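Workshop Tips: Looking After a Pair of Hand-Held Grippers
Filed under: Maintenance, Soft Goods Bench
Hala Lahlou

These notes cover the paired grippers on the Jirnument folding bench. They assume the standard parallel jaw, the corded handle and the Clinus pad set. Owners of the older Waweru handle should ignore the cable section, as the connector is different.

Before you start
Unplug both handles at the hub end. Pulling at the handle end works the strain relief loose. Lay the handles on a clean towel with the jaws open.

Cleaning the pads
Lint is the usual cause of a weak pinch. Cotton jersey and flannelette are the worst for it. Wipe each pad with a lint-free cloth dampened with isopropyl alcohol, then let it dry before closing the jaw. Don't use methylated spirits on the grey pads; it hardens them. A pad with a shiny stripe across the middle is worn and won't come back with cleaning. Replace pads in pairs, part 2891, and write the fitting date on the bag.

Checking the jaw
Close the jaw by hand with the power off. It should travel smoothly and meet along its full width. If light shows at one corner, slacken the two pad screws, close the jaw on a strip of printer paper and retighten evenly. The paper should drag by the same amount at both corners. A gritty feel is lint in the slide. Brush it out with a dry toothbrush and leave the slide unoiled, or you will find the oil on the next white load.

Cable run
Let the cable hang down past the wrist with enough slack for a full reach to the back of the table. A cable pulled tight across the sleeve tugs the handle off square, and the jaw then closes on one corner first. Check the outer jacket for nicks where it meets the handle.

Testing on cloth
Use a light garment with a printed pattern for the pinch test. Take it by both top corners, lift the neckline clear of the wood and hold. Watch the print beside each jaw: if it creeps, the pad is dirty or the jaw is out of line. Repeat on something heavier.

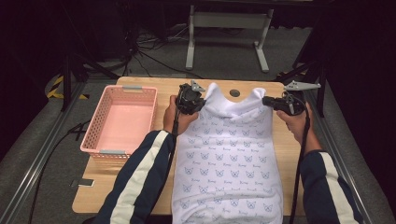 How often should the jaw be recalibrated?
Every 900 cycles, and again after any pad change or a drop onto a hard floor. The cycle count is on the second page of the Mastolus controller menu, under Service.

Running the calibration
Plug both handles in and wait for the status light to settle. Open Service, choose the left handle and follow the prompts with the jaw empty. The open reading should be within 2 counts of 442. Do the right handle separately, even if it seems fine. Where a reading falls outside the limit, clean the slide again and repeat before adjusting anything.

Storage
Hang the handles by the body with the jaws slightly open. Pads left clamped shut take a set. Coil the cables loosely and keep them off the floor.

Last updated Wednesday, June 2, 2021. The pad part number was corrected from the April version.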